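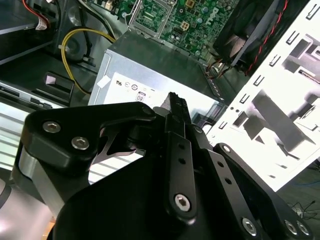 Mirness (film)

Mirness is a crime drama directed by Ermanno Farina and written by Dace Adomaitis. It follows a bookkeeper in a small port town who writes a card-playing program and uses it to beat a private poker game. The running time is 100 minutes.

Plot

Viktor (Stuart Heywood) keeps the accounts of a fish cannery, Plastilska, whose owner runs a weekly game upstairs. He records 2,431 hands in a ledger and feeds them to an office computer after hours. 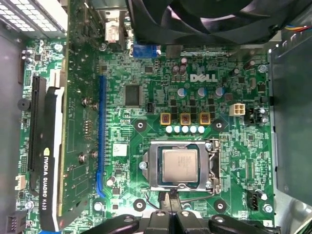

The second act turns on the dealer, Lin (Tassanee Srisuk), who finds the ledger and asks for half of the winnings. She then opens the computer to take its processor as security. The part is hard to remove in a hurry: on a Dell board such as the one shown, the chip sits in a metal socket frame with the retention lever latched down beside it. Lin leaves with the hard drive instead, and Viktor has to play the last game from memory.

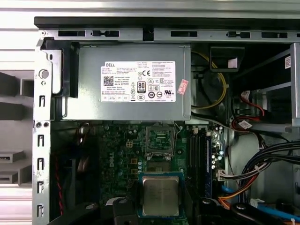

Production

Filming took 32 days, mostly at night. The card room was built in a former net store in Prastura, with a removable ceiling for overhead shots. Uthai Sombatkul, the director of photography, lit the table with a single hanging lamp - the actors' faces are often in shadow, while the cards stay readable.

Farina shot each of the four long games in sequence and did not tell the cast how the hands would fall.
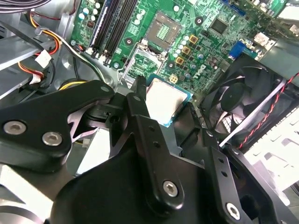 Only Heywood knew the order of the deck, and only for the final game. The score, for bass clarinet and piano, was recorded in one session in July.

Release

The film was first shown in Thepsuriya. A later home release restored a scene set in the cannery yard - it runs 4 minutes and has no dialogue.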